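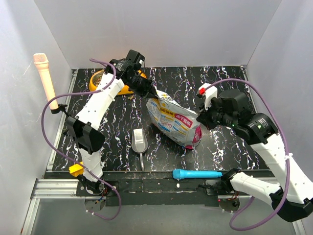

五月，周五，上午

Groltden 储存试验，开袋后那一组。昨天没记，今天一起补。

先写要紧的：烘箱从昨天下午起读数漂，重启以后正常了，但是中间那一段的水分数据我不敢用。已经在表里标灰，没删。谁要用这一列先来问我，别直接拖公式。

样品还是 Skirkon 的干粮，鸡肉配方，同一批。Skusgate 仓库发来的，纸箱一角压瘪，里面袋子没破。批号拍了放共享盘。生产日期看得清，封口线完整，捏了一圈没漏气。

分组照旧：
- A：原袋，袋口卷紧，夹子夹住
- B：原袋直接放进密封桶，袋口也卷
- C：把粮倒进密封桶，袋子不要
- D：敞口，什么都不做（对照）

每组取 500 g。称的时候粉末算不算进去？上次 Rūta 的做法是先过筛，筛下去的另装另称，这次跟她一样。不过筛的话底部那一份总偏油，粉末表面积大，坏得也快，和整粒的放一起测就说不清楚了。

筛下物留着，单独装棕色瓶，标签写"粉"。昨天有一瓶没写组别，只写了"粉"，放在架子上我看了半天。按重量对回去应该是C，但只是应该。那瓶不进数据，做预实验用掉。

---

气味记录

闻的顺序打乱，杯子编号由不参加闻的人写。昨天是 Rūta 写，我和另外几个人闻。

A 刚打开：油香，有点烤过头的谷物味，正常。
B 刚打开：跟A很像，我分不出来。有人说B"闷"，让他再闻一遍又说不闷了。
C：桶盖一掀有一股味道，不是粮的味。粮倒出来放一会儿就淡了。塑料味？还是上一次的油没洗干净？
D：没劲，香气散了，后面有一点旧坚果、旧油漆的意思。很弱。不提醒的话我大概会漏掉。

C那个味道要查。查法：
空桶，洗过，盖上，常温放一夜，再闻。
空桶，没洗，同样处理。
新桶，没用过，同样处理。
三只并排放，盖子别混。盖子内圈有胶条，胶条吸油很厉害，之前那个项目吃过亏，换了胶条味道立刻就小了。

下午补：三只桶闻了。没洗的最重，这个不意外。洗过的还有，新桶几乎没有。所以主要是残油，不是塑料本身。洗过的那只把胶条抠出来单独闻，味道全在胶条上！桶壁擦干净了，胶条槽里还有一圈黄的，棉签一抹就下来。

以后洗桶：胶条必须拆。热水加洗洁精，泡，刷槽，冲，晾干。晾干要干透再装回去，不然槽里存水，粮吸了水又是另外一笔账。

写进SOP。SOP现在那一句"清洗容器"太省事了，等于没写。

---

过氧化值

滴定做了平行。D组比A组高，方向对，差多少先不写，空白偏高，怀疑是碘化钾那瓶旧了，颜色发黄。换新的重做空白，再回头看这一批能不能救。

提油那步：
- 粮要先粉碎，粉碎机会热，打一下停一下。连着打的话杯壁烫手，油自己就在氧化，等于我们替它加速。
- 溶剂加完摇匀，避光静置。昨天有一份放在窗台上了（我放的），太阳直晒，作废。
- 旋蒸温度别贪高。
- 油出来马上测。放过夜的那份读数明显不一样，别再偷懒。

滴定终点我看得偏晚，Rūta 看得偏早。同一份样两个人滴出来的差比组间差还难看。以后同一轮只让一个人滴，谁滴写在表头。白纸垫在锥形瓶底下，灯别换位置。淀粉现配，隔天的那瓶颜色发紫，终点拖泥带水。

过氧化值低不等于粮没坏，这个写报告的时候一定要讲清楚。氢过氧化物会先升后降，降下来是因为继续分解成醛酮那些，闻起来反而更重。所以要跟茴香胺值一起看。Dambrauskienė 上次的来信里只要一个数，"一个能印在包装上的数"，我回了，说一个数讲不了这件事。还没有回音。

---

水分和水活度

水分做了，水活度还没。水活度仪要先用标准盐校，饱和盐那几个杯子干了，重新配。配完要平衡，今天来不及，下周。

水分只能用烘箱修好之后那一段。D组比开袋时高，屋里这几天潮，下过雨，窗也开着。A和B基本没动。C在中间，可能是倒粮那一下敞着的时间太长，我倒得慢，还停下来接了个电话。

这里有个问题：别人家里倒粮也是慢慢倒，也会停下来干别的。所以算误差还是算真实情况？先按误差处理，备注里写。

湿度计：两只，读数对不上。一只挂在门边，一只在架子上。放到一起过一夜再看是位置问题还是表的问题。

---

桶 vs 袋，目前的想法（还不能往外说）

原袋内层有阻隔膜，专门挡油挡氧的，粮倒出来就等于把这一层扔了。桶的好处是防虫、防潮、好舀。坏处是残油累积，旧粮垫底，新粮往上一倒，底下那层永远没清过。很多人家里的桶从买来就没见过底，我家也是，上周回去翻了一下，桶底那层碎末捏起来粘手，全倒了。

B这个做法（整袋放桶里）看着最笨，可是两边的好处都占了。缺点是桶得够大，袋口卷起来以后也不太好舀。勺子别留在袋子里，手汗手油，还有勺柄上的东西全带进去了。

还有一点，袋子扔了批号就没了。真碰上召回怎么查？C组如果最后要推荐，必须加一句：把批号和到期日剪下来贴桶上。

量勺也要洗。食盆也是，每天洗，尤其是拌过湿粮的。不锈钢和陶瓷好洗，塑料的划痕里藏油，用久了刷不掉。这一条不在试验范围内，但是附录里可以放，反正读的人多半是养猫养狗的。

夹子：试了长尾夹、晾衣夹、那种长条的封口条。长尾夹力气够，但只夹中间，两边翘。封口条最平，袋子厚的时候扣不进去，扣到一半崩开，飞到柜子底下去了。晾衣夹不行。最后A组用的是先卷紧再上封口条，卷的时候把空气往外赶。卷之前不赶气，等于没卷。

---

分量抽查

顺手做的，不是主试验。厂家附的那种量杯，让同事每人舀一平杯倒出来称。最高和最低差得离谱。其中一份 163 g，我以为读错了，去皮重称还是这个数。那位说他家就这么舀，"平的啊"，杯子上面明明堆了个尖。

所以"一平杯"这种话没有用。厨房秤便宜，建议直接写克数。粮粒大小也影响，小粒的填得密。换粮以后杯数不变，实际克数已经变了，好多人不知道。

Rūta 想把这个单独写成一页，附一张空表给人自己填。同意。表别做复杂，日期、克数、剩多少，就这三栏，多了没人填。

---

加速试验的安排

常温这边继续放，另外开一组高温的。恒温箱还在跟隔壁组排时间，他们下周空出来。

高温组注意：
- 温度别拉太高，太高了反应路径会变，跟常温对不上，得出来的"保质期"是算出来的，不是放出来的。
- 抗氧化剂的类型要问 Skirkon。标签上写的是天然来源（混合生育酚那一类），加在油里还是喷涂时加，差别很大。已经发邮件，附了问题清单。
- 喷涂的那层油在粒子外面，最先坏。粒子里面的要慢很多。能不能分开提？先用溶剂快速洗表面，再粉碎提里面。试一次看看，量太少的话就算了。
- 每次取样开箱时间尽量短，取完马上关。上回有人开着门找标签。

取样用一次性小袋，抽真空，冻起来，攒一批一起测。冻之前贴标签！冻完再贴会掉，冷柜底下现在躺着好几张掉下来的标签，都不知道原来是谁的。

光照组还没想好。透明桶放在窗边的人不少，应该做，可是灯箱只有一个，要跟包材那边抢。先问问。如果借不到就拿铝箔包一半、不包一半，放同一个架子上，粗一点也比没有强。

---

虫

放对照的架子上发现小虫，褐色，很小，会爬。不确定是不是从粮里来的，也可能是旁边那袋燕麦。燕麦是谁的？请拿走。

D组检查过了，没看见虫，也没看见网状的东西。筛了一遍，也没有。架子用吸尘器吸过再擦，缝里重点吸。粘虫板放了，下周看。

如果真是粮里的，整组要换，试验重新开始，损失有点大。先不想。

家用建议里面防虫那段要改。现在写的是"置于阴凉干燥处"，跟所有包装上印的一样，读完等于没读。应该写具体的：离地，离灶台和洗碗机远一点，不放阳台，不放洗衣机边上。车库夏天热，也别放。新袋进家先看封口，有小孔的不要。大袋便宜，可是开封以后吃不完，后半袋的味道跟前半袋比已经是另一种东西了。小型犬和单猫的人家，买小袋。

冷冻要不要推荐？我倾向不要。拿进拿出会结露，水就进去了。非冻不可的话分小份，密封，拿出来等回温再开。冷藏同理。

---

适口性那块

Dambrauskienė 问能不能顺便做适口性。做不了，我们没有动物房，也没有那个资质。他们可以找别家。我们只负责化学和气味。

不过有个现象值得记：气味组里鼻子最好的那位，D组的粮他从来没闻错过。人都闻得出来，猫狗多半早就闻出来了。"突然不吃了"的投诉里面有多少是挑食，有多少是粮坏了，客服那边只记"挑食"一栏，没法查。建议他们在表里加两个问题：开袋多久了，用什么装的。加两行字的事。

写的时候小心，别写成"不吃就是粮坏了"。不吃也可能是牙疼，生病，换了环境。突然不吃还没精神的该去看兽医，这句放最前面。

---

报告草稿，Rūta Lill 的批注，抄在这里免得丢

"第二节太长，没人会看到表格。"
"把'显著'都删掉，你还没做统计。"
"C组的气味原因要在正文写，不要藏脚注里。"
"图的坐标轴没单位。"

都对。坐标轴改了。"显著"搜了一遍，比我以为的多，删完。第二节还没动，晚上再看。

统计：重复数偏少，先画散点，不画柱子。柱子一画大家就只看高低。等水活度出来再说。

她还问密封桶的"密封"怎么定义，卖家说密封就密封吗。问得好。做个简单的：桶里放干燥剂，称重，盖上，放在湿的地方，隔几天再称干燥剂。涨得快的就是漏。新旧胶条各做一套，正好跟上面胶条的事接上。干燥剂要先烘，烘箱排在水分后面。

---

采购/杂事

- 碘化钾，新的，小瓶就够，大瓶每次都放到发黄
- 棉签
- 胶条备件，型号问桶的卖家，拍了槽的照片
- 标签纸要耐冻的那种，普通的不要在买了
- 粉碎机刀头松，拧紧了，再松就报修
- 通风橱滤网该换，已经报

废溶剂桶快满了，别再往里倒，换新桶，旧的贴好单子等收。昨天有人倒了水进去，分层了，水和有机相不要混在一起，麻烦。

试验用过的粮不能拿回家喂。再说一遍，不能。D组敞着放的，别的组也跟试剂在一个屋子里待过。没拆封的多余样品可以问我，登记了再拿。

---

下周

1. 水活度：配盐、校准、测
2. 空白重做，决定上一批滴定留不留
3. 高温组上箱
4. 看粘虫板
5. 干燥剂试验开头
6. 催 Skirkon 回抗氧化剂的事
7. SOP清洗那节重写，发给大家看

两只湿度计已经并排放在架子中间层了，周末别动它们。

Skusgate 又说下一批会早到，到了先放阴凉那间，不要拆，箱子外面写上收货日期，签名写全，不要只写姓。上次那个签名到现在也没认出来是谁

刚又去闻了一次D，下午比上午明显。也可能是我饿了，吃完饭再闻一次，换个人写编号。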